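What the second hand will cost us

June 10, 2024
By Thitima Sangkhawat

I spent the weekend on next year's equipment list. The arm is paid for. The hand is what eats the money, and kitchen work is hard on it.

Brotov quoted $3,814 for a spare hand, with a lead time of 30 days. Grolach sells finger covers at $746 a set, and I want two sets on the shelf before we start anything long.
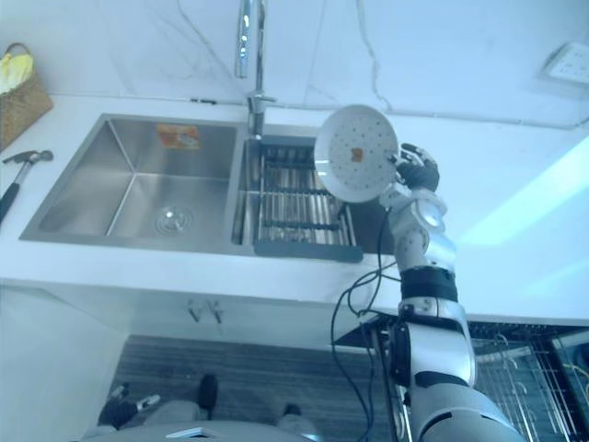
Wichai would put the money into a service contract. I looked at the one we signed in February and we used it once. I'd sooner own the parts and do the swap myself. It takes five screws and a free afternoon.

I'm also setting aside a little for dishes. Plates and cups are cheap, but they have to match from one run to the next, so I buy them by the box.
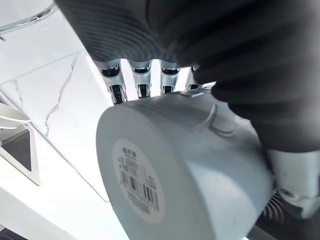
Gripping a pale cup, label still on the bottom.

The order goes in once Wichai signs off on the shipping.

Recent posts
Cable lengths, again
Leasing or buying: my notes
The Macapagal invoice

Contact | © 2024 Thitima Sangkhawat | Back to top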